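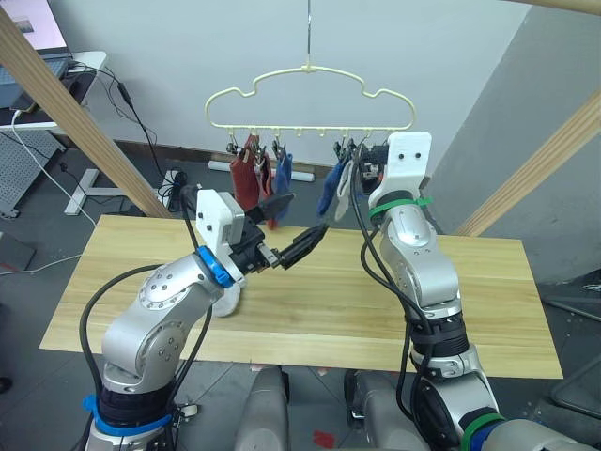
3. What the planner was asked to do

Our project took over the Wiegand task planner from last year's group at Fladilstead. Their report said it could handle "arbitrary two-arm household tasks." We wanted to see how much of that held up when the task was clipping socks to a hanger, and the short answer is less than we hoped.

The planner splits a job into steps, hands each step to the left or right arm, and checks that the arms don't cross. It assumes objects stay where they were last seen. For boxes that is fine. A hanger on a thin hook turns when you touch it, and every sock clipped to it changes how it hangs.

We left the planner's core alone and made two changes around it. First, the hanger pose is now estimated again before every clip step. Second, we added a hold state, so one arm can keep contact with an object while the other arm moves. The old code treated an arm in contact as busy and would not plan anything for its partner.

4. Perception

The sock detector came from the Burham module, which finds cloth by color and outline. It does well on flat socks with a clear gap between them. It does badly when two socks of the same color touch, and it has no idea which end is the cuff. We wrote a small cuff finder on top of it. We tuned it on 294 labeled crops, all shot at the same table under the same lights, so we would not trust it anywhere else.

Clips are the weaker half. They are small and some are dark, and the estimate jumps from one image to the next. We average over 7 images, which steadies the number but also hides real movement of the hanger.
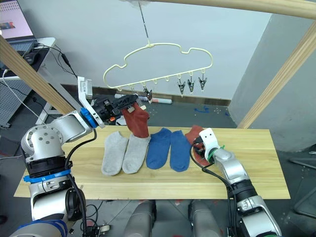

Figure 4. Left gripper holding a rust-red sock by the cuff; right gripper on a second one at the end of the row.

5. Does it work?

We ran 40 trials on the final version, one sock per trial, and counted a trial as good only if the sock stayed clipped after both arms backed off. By that rule, 20 were good. Last year's report counted a trial as good once the gripper reached the clip, so the two results can't be compared, and we suspect theirs would drop under our rule.

Most of our failures were at the clip. The plan was valid, the arm followed it, and the clip was simply not at the planned point anymore. Re-estimating before the step doesn't help if the hanger moves during it. A closed loop on the wrist would be the obvious fix, but the Usbridge driver we were given only accepts whole trajectories, and we ran out of term before we could replace it.

We also can't say how much the hold state helped. We never ran the same trials with it switched off, and we should have.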